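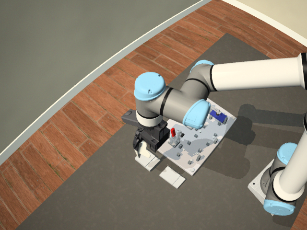

How often does the arm in the Jutesis cell need its joint zeros checked? Once every 716 running hours, and again after any collision stop or any work on the base bolts.

Jutesis cell
Last edited in March by the Cunside reference desk

The Jutesis cell is a small peg-placing workcell built by Grodlow and kept up at the Cunside site. It consists of a jointed arm, a two-jaw gripper, a task board and a pair of white tiles used as set-down points. The cell is modeled in simulation before any change is made to the hardware, and the two versions share one configuration file.

Layout
The arm stands on a square white mounting plate near one corner of a dark gray mat. The task board lies on the mat within reach of the wrist and is set at an angle to it. Pegs are small gray cubes, apart from one red cylinder that stands upright in its own holder and serves as the reference peg. The tiles sit outside the board area. Each is treated in the program as two joined pads, and each pad has a separate height value.

Setup
The base frame is entered first, then the mat, then the board. The board angle is measured from its corner fasteners and is never typed in from a drawing. An error in the angle grows with distance across the board, so the two corners farthest apart are used.

The tool center point is set next. The jaws are closed on a test piece and brought down over a tile until the gap is 8 mm. The wrist is then turned through 137 degrees and the position is read again. If the two readings differ, the tool offset is corrected and the step is repeated. Payload is entered last – the bracket counts as part of the gripper.

Maintenance
The joint caps are removed at each zero check and the seals under them are wiped and inspected. Grease on the inside of a cap points to a worn seal, which is replaced before the cap goes back on. Jaw pads are changed in pairs. Gripper bracket screws are tightened every 242 hours; a loose bracket gives placing errors that look much like a bad tool offset.

Common faults
Pegs placed evenly to one side usually mean that the board has shifted on the mat. Pegs that lean mean that the jaws are not closing square. A fault that shows up in the hardware but not in simulation is most often traced to an old copy of the configuration file. The Van den Broek procedure, used for repairs to the elbow, requires the upper link to be supported before the joint housing is opened.

Comments (3)

benchside: Is the 242 hour figure for the bracket the same on the older gripper? Ours was loose well before that.

cell_tech_4: Older one has shorter screws. We do it every Monday and have had no trouble.

mkr: The setup section should say to warm up the joints before reading the tool position. Cold readings were off on ours until we did.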